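4.2 Shot selection in the closing minutes

Data as before: Grosport league, both divisions, 866 games. Possessions tagged by hand, two coders. 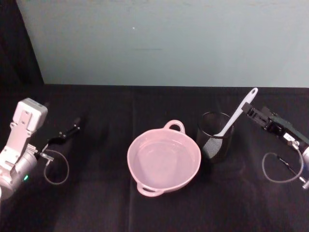

Figure 4. Tabletop with two arms, one on either side of a few kitchen objects; black cloth, plain wall behind.

4.3 Late-game possessions

We took the last 2 minutes of regulation, only games where the margin was five points or less going in. That leaves 414 games and 3171 possessions. Overtime dropped. Intentional fouls kept, but coded seperately, as in Riviere's earlier tagging scheme.

First result, pace. Trailing teams shoot earlier in the clock, as expected. Leading teams hold the ball much longer than they do in the third quarter, and the shots they end up with are worse: more contested pull-ups, fewer corner threes, fewer trips to the line before the bonus. The drop shows up in both divisions. Bigger for road teams.

Second, who shoots. Usage narrows. The starting point guard or leading scorer takes the shot on most late possessions, even when the defense has clearly switched to deny it. Caron is the exception. They ran the same horns set late as early and spread the shots over the whole five. Alwood the opposite, nearly everything an isolation on the right wing. Not enough possessions per team to say which works better, and we dont try.

Timeouts. Possessions right after a timeout look slightly better for the trailing side, no difference for the leader. Could be selection. Coaches call timeout when they like the matchup, or when they hate it. Chevalier (coder two) marked the reason where the broadcast gave one, but too many blanks to use.

Coding disagreements were mostly on "contested." Hand up but no closeout, counted as contested by one coder and open by the other. Settled by rewatching together. For the games streamed through Eno the baseline angle was missing and we went with the sideline call. These are flagged in the data and removing them does not change the direction of anything above.

4.4 Substitutions

Short section, data thin. Offense-for-defense swaps are common only in the upper division, and mostly involve the center. The lower division benches are shorter and coaches leave the starters in. Foul trouble is the obvious confound: a center sitting with five fouls looks the same in our logs as one pulled for a shooter. We recoded the April playoff games with fouls attached to each substitution, and there the swap pattern holds for Alwood and weakens for Caron. The rest of the season has not been recoded yet. Lineup tables by team are in Appendix B.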